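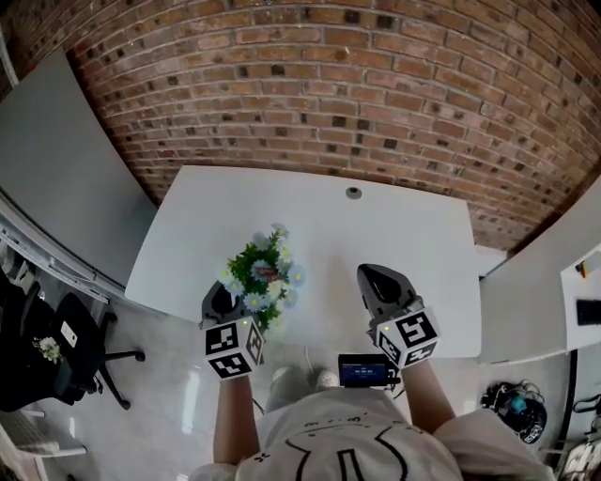
PRESS RELEASE
For immediate release — 7 May 2025

Can a machine do the chores yet? Some of them, slowly, says Pluster

Results out today from the Welano chore trial. Five everyday jobs, 1,000 tries, one robot arm doing its best. Two jobs it can do well enough to be left alone with. One it nearly can. Two it can't.

Pluster, which makes software for robot arms, ran the trial over the winter with Adetti, the homeware and gift chain. The question was a plain one and came from Adetti's shop staff, who get asked it by customers and by their own head office: can a robot do the tidying yet? Homes and shops both. The honest reply until now has been a shrug, so we went and tested it.

The full write-up runs to a good many pages. Short version follows.

What was tested

Five chores, picked by Adetti staff from a long list pinned up in the stockroom. Pluster had no say in the picking, and would have left out at least one of them.

Putting artificial flowers into a display and straightening them.
Folding tea towels and stacking them.
Clearing a table of cups and plates into a tray.
Putting returned stock back on the right shelf.
Wiping down a counter with things still on it.

Each chore was tried 200 times by Sirko, Pluster's table-mounted system. Sirko is two arms, two simple grippers, cameras, and the software that ties it all together. No special hands for special jobs. Same grippers for the towels as for the cups, because a household isn't going to buy a drawer full of attachments.

A try counted as a pass if a member of shop staff would have left the result as it was. That was the whole test. No points for nearly. If someone had to reach in and fix it, that was a fail, even if it was just one bent stem.

How it did

Clearing the table: good. Passed in most tries, and the fails were nearly all the same fail, a cup set down on top of a spoon and tipping over. Nothing broken after the first week. Slow, though. A person does it in the time it takes Sirko to choose which cup to start with.

Returned stock: good, with boxed items. It read the labels, found the shelf, put the box there facing the right way. Soft items in bags were left out after early goes and are being looked at separately.

Flowers: nearly. This was the surprise. Pluster's own engineers expected it to come last. Stems bend, leaves catch on each other, and pulling one out brings three more with it. Sirko learned to part the leaves before going in for a stem, which is what people do. It passed in more than half of its tries when the bunch was loose. Dense bunches were another matter, it would grip a leaf and a stem together and lift the lot.

Tea towels: no. It could fold a towel laid flat. Picking one out of a pile and finding the corners, no. Stacks leaned. Staff were kind about it but they refolded nearly all of them.

Wiping round things: no. It either missed the bit next to the object or pushed the object along. A jar of pens went on the floor so often that the staff swapped it for a plastic one.

So: yes to some tidying, no to laundry, no to cleaning. And all of it slower than a person. Anybody hoping to hand over the Saturday jobs this year will be disapointed, and we'd sooner say so here than have it come out later.

How the machine learns it

Sirko doesn't get written instructions for each chore. It learns from people doing the chore, and those people use hand-held grippers in place of their own fingers. The gripper is much like the one on the arm, so what the person can do with it, the arm has some chance of doing too. Printed marker patterns on the grippers let the cameras work out where each one is and which way it's turned. The person stands at a table and does the job. Again and again.

300 hours of this went into the trial. It is dull work in places and we pay for it properly. It is also harder than it looks. Your fingers can feel a stem slipping. A gripper held at arm's length tells you much less, and most people drop things for the first morning.

Two lessons from that part which may be useful to others:

Mistakes are worth keeping. Early on we threw away recordings where the person fumbled. The arm then had no idea what to do when it fumbled itself. With the fumbles and the recoveries put back in, table clearing got better within days.

Tidy rooms make poor teachers. Recordings made at a bare table against a plain wall gave us an arm that got lost as soon as somebody left a keyboard out. Later recordings were made in rooms with the usual stuff lying about, different light, different tables. The flowers improved most from that.

The shop floor

Once the tables were done, Sirko went out to 4 Adetti shops, before opening hours, on a wheeled bench. Staff present throughout, a stop button on each end of the bench. Only the two passing chores and the flowers were tried there.

Results dipped. Glare off glass shelves, mostly, and floors that aren't level — the bench shifted slightly when the arms reached out, enough to miss a small box. Table clearing in the staff kitchens held up better than anything else and was the thing staff asked to keep. They did not get to keep it. The bench goes back out in September with a heavier base.

Some of what shop staff told us, in short:

They'd want it to work at night, when speed doesn't matter.
They'd want it to put a thing down if unsure, and leave it, and flag it. A wrong shelf is worse than no shelf.
They would not want it near customers. Several were firm on that.
They were worried about hours being cut. Adetti has told staff in writing that no hours will change as a result of the trial, and the trial report prints that letter in full.

What about homes?

Further off than shops. A shop has a right place for everything and a label saying so. A kitchen has a right place known to whoever lives there, and they may disagree. Sirko has no sensible way of asking yet. It also needs a steady table, good light and room to swing its elbows, and most kitchens offer none of the three.

There's price as well. Sirko is not for sale to households and there is no plan to sell it to them in its present form. Pluster would advise anyone shown a video of a home robot folding washing to ask how many goes it took, who picked the washing, and whether someone was steering from the next room. Fair questions. We've tried to answer them for our own kit in the report: every try was logged, staff picked the items, no steering was allowed during scored tries.

Where we think chores stand, then. Hard objects on a flat surface, moved from here to there: close to ready, if you aren't in a rush. Bendy things you can see all of: coming along. Bendy things in a heap: a long way to go. Anything with water, cloth and pressure at once: nobody should be promising dates, us included.

What's in the report

Scores for every chore, week by week, with the bad weeks left in.
Descriptions of each type of fail.
The staff scoring sheets, names removed.
Notes on setting up the hand-held grippers, including the mistakes. (Charge them overnight. Check the markers are clean. Tape the cable down, it will catch on something otherwise.)
A list of the items used, so others can buy the same and try it.

A set of recordings from the flower and table-clearing work will be released alongside for univeristies and other research groups to use without charge. Rooms and tables vary, as above. Faces have been taken out where they appeared.

What happens next

A second round begins in September. Same five chores, same scoring, same staff where they're willing. Towels get the most attention. Pluster is trying a thinner fingertip for the grippers, both the hand-held ones and the ones on the arms, since the present fingers are too thick to slide beneath a single layer of cloth. Wiping stays in the trial as well, though there's no clear plan for it at the time of writing.

Adetti has asked for one more chore to be added, untangling strings of fairy lights. Pluster has said it will think about it.

Notes to editors

Pluster makes software that lets robot arms learn handling jobs from people. It does not make the arms.

Adetti sells homeware, cards and gifts. It gave staff time, stock and the use of its shops, and took no payment from Pluster.

Sirko is the name of the two-armed system used in the trial. Welano is the name of the trial itself and of the report. Please don't call the robot Welano, it has happened already.

"Pass" means accepted by shop staff with no fixing, see above. Please don't report passes as a percentage of all chores together. The five are too unlike each other for that to mean much.

Tables of results, the report and further pictures are available from the Pluster press desk. Visits to see the system running can be arranged on weekday mornings, flat shoes please, and allow extra time as the lift is out.

ENDS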